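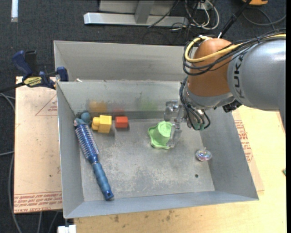
Zaid Nassar replied that he would first like to know if the gray marks come from the bin or if the things already had them when they went in. He asked me to wipe everything, put it back and look again after one shift.

Ticket 683
Opened by: Declan Ellwood
Subject: Gray marks on small plastic items, Gralar metal bins
Status: solved for the front bin, open for the back bin

I did what Zaid asked. I took out the yellow toy block, the small red block, the hairbrush and the green piece with the wavy edge, and I washed them in warm water with dish soap. All the marks came off easily. I dried them with a paper towel and put them back in the front bin. At the end of the shift the green piece had a thin gray line on the edge again, and the yellow block had some gray on one corner. The hairbrush was clean as far as I could see, but on blue it is more difficult to notice.

So I think it is the bin. The floor is scuffed, and there are pale worn patches toward the middle. The sides are still smooth. I rubbed a dry white cloth on the floor, and it became gray after a few strokes. The same cloth test on a side gave nearly nothing.

Zaid Nassar, 10:15 am
Thank you, the cloth test is useful. Please do it also on the back bin. What do you clean them with?

Declan Ellwood, 11:05 am
The back bin gives gray on the cloth too, but less. For cleaning we use Vuvport powder and the green side of the kitchen sponge. I did not choose this, it was written on the old cleaning sheet and I continued with it.

Zaid Nassar, 11:20 am
Please stop with the powder. It is made for sinks, and on this metal it takes off a little every time. The metal dust stays in the scratches and then it goes on whatever slides over them. Light colors show it first. Try this:

1. Take everything out of the bin.
2. Vacuum the floor with the soft brush.
3. Wash with warm water, a little dish soap and a soft cloth. Change the water until it stays clear.
4. Dry it completely, also in the corners.
5. Leave it empty for 30 minutes, then repeat the cloth test.

Declan Ellwood, 2:40 pm
I washed the front bin as described. I needed four changes of water. The cloth after it was light gray, so it is better but not gone. I washed one more time and now the cloth has only a weak shadow.

I have a second question, maybe it belongs in another ticket. There is a small round hole in the floor of the front bin, in the lower right part. When I washed, the water ran out there and I had a wet shelf, because I did not think about it before. Is the hole supposed to be open? We also had a bag of small beads in January, almost 500, and some of them were missing when we packed it again. I could not find out where they went, but now I have a suspicion.

Zaid Nassar, 3:10 pm
We can keep it in this ticket. The hole comes from the factory, Dekell sells the bin with it for draining. You can close it. Dry the area well, then put a piece of Guerra cloth tape on the outside, from below. Please do not tape on the inside, the edge will lift and the small things will catch on it. For the beads I would look under the shelf.

Declan Ellwood, 3:55 pm
Tape is on from below. I poured in one cup of water and waited, nothing came through. I removed the water with a towel.

Under the shelf I found eleven beads and a button which is not ours.

I have crossed out the powder on the cleaning sheet and written "soft cloth, dish soap only" next to it. The can is now in the cabinet by the sink. The things are back in the front bin, and I will look at the green edge again after the next shift, as it shows the marks most clearly.

Still open:
- back bin must be washed the same way, and I have to check if it has a hole
- ask Dekell for the price of a thin floor mat for the Gralar, part number 116, if the marks return
- find the owner of the button

Last updated: 4:20 pm by Declan Ellwood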